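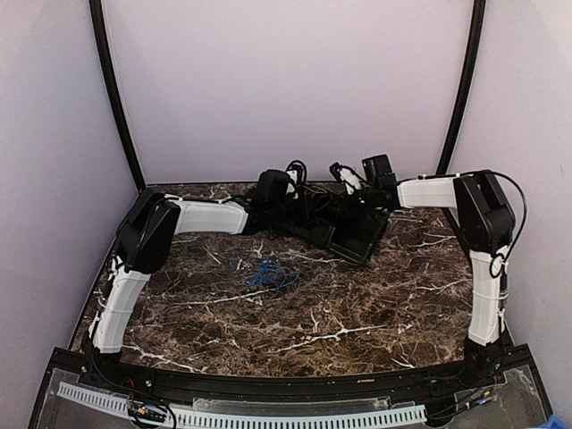 OPINIÓN · CASA
Por la redacción de Videl
Publicado el 27/02/2024

El marrón ha vuelto y viene con vetas

Durante años defendí en esta sección que una mesa debía ser blanca o de madera clara, y que todo lo demás era ganas de llamar la atención. Retiro lo dicho, o al menos la mitad. Me he pasado el invierno mirando superficies de mármol marrón oscuro con vetas blancas, de verdad o de mentira, y he llegado a la conclusión de que son lo más sensato que se puede poner debajo de un plato. También he llegado a la conclusión de que quien las combina con paredes lavanda sabe algo que los demás ignoramos, o bien compró la pintura en oferta.

Empiezo por el marrón, que tiene mala prensa. Marrón era el aparador de nuestros padres, marrón la tapicería del coche y marrón el baño que todos reformamos en cuanto pudimos firmar una hipoteca. Lo cambiamos por blanco y luego por gris, y cuando ya teníamos el piso entero del color de una gestoría empezaron a llegar los catálogos con «chocolate», «tabaco» y «nuez tostada». La industria tiene la delicadeza de no devolvernos nunca una cosa con el mismo nombre con que se la tiramos a la cara.

Lo cierto es que el marrón oscuro trabaja. Una encimera blanca es un acta notarial: ahí queda el café, ahí queda la cúrcuma, ahí queda el cuñado que apoyó la copa de tinto. En una superficie oscura y veteada, la miga se acoge al dibujo y la gota pasa por accidente geológico. He visto a gente limpiar con entusiasmo una veta que venía de fábrica, y a esa misma gente dejar tres días un churrete de yogur, convencida de que formaba parte del diseño. Yo he sido las dos personas, en la misma cocina y con la misma bayeta.

Me dirán que el mármol marrón auténtico cuesta un dineral. Lo cuesta. En diciembre pedí presupuesto para una mesa pequeña, de 100 por 60, y la cifra me la dieron con una suavidad de hospital. Luego me enseñaron la misma mesa con el dibujo impreso, por 300 euros, y la suavidad desapareció, porque ya éramos dos adultos hablando de algo posible. La llamaban «acabado Amurville», nombre que no evoca ninguna cantera y sí una urbanización con piscina comunitaria.

Aquí suelen ponerse serios los puristas. El dibujo de mármol que no es mármol les parece una falta moral, una especie de mentira horizontal. No comparto el escándalo. Llevamos siglos pintando columnas para que parezcan de piedra en iglesias donde nadie se ha levantado del banco a protestar. Lo único que le pido a una veta falsa es que no se repita cada 30 centímetros, que es cuando el ojo la pilla y ya no puede pensar en otra cosa. Tuve una bandeja así, de la serie Hukora, con un rayo blanco idéntico en cada esquina. Era como desayunar encima de un papel de regalo.

Las vetas, además, exigen sitio. Un dibujo con tanto contraste no soporta un mantel de cuadros, ni el frutero con volutas, ni esos salvamanteles de corcho con vistas de Lisboa. Hay que dejarlo respirar por el centro y mandar las cosas a la periferia, disciplina que en mi casa dura lo que tarda en llegar el correo. Pero el principio me parece bueno: si uno ha pagado por una superficie, que se vea la superficie. Conozco comedores donde la mesa lleva tanto tiempo tapada que sus dueños tendrían que consultar la factura para decir de qué color es.

Y vamos con la pared lavanda, que es donde pierdo a la mitad de los lectores. El lavanda pálido arrastra fama de cuarto de bebé, de ambientador y de clínica dental con pretensiones. Entiendo el recelo. Lo tuve hasta que vi cómo se porta al lado de un marrón muy oscuro. El blanco puro habría hecho del conjunto una partida de ajedrez; el crema lo habría mandado directo a una cafetería de estación. El lavanda, que es frío pero educado, suaviza el golpe de las vetas y evita que el marrón se ponga solemne. Digo pálido y lo repito: un tono más y ya está uno viviendo dentro de un yogur de arándanos.

Hay quien pinta una sola pared y la llama «de acento». Siempre me ha parecido una manera de pedir perdón por adelantado. Si se elige el lavanda, que suba por el fondo y que doble por los dos lados, izquierda y derecha, y que quien se siente allí no tenga escapatoria cromática. Un color a medias se lee como una duda, y para dudas ya tenemos la iluminación, asunto del que hablaremos otro día porque me altera.

En Karppinen, la tienda de pinturas a la que voy cuando quiero que me lleven la contraria, me aconsejaron un verde salvia. El verde salvia es lo que se aconseja ahora a todo el mundo, como antes se aconsejaba estudiar Derecho. Di las gracias y pedí la carta de los morados, que estaba en un cajón, debajo de la de los salmones. En esa carta hay más de 30 tonos, y por lo menos la mitad tienen nombre de infusión.

Todavía no he pintado. Tengo el bote en el pasillo, la mesa encargada y una discusión doméstica abierta sobre el techo, que según una de las partes debería quedarse blanco y según la otra, que soy yo, ya veremos.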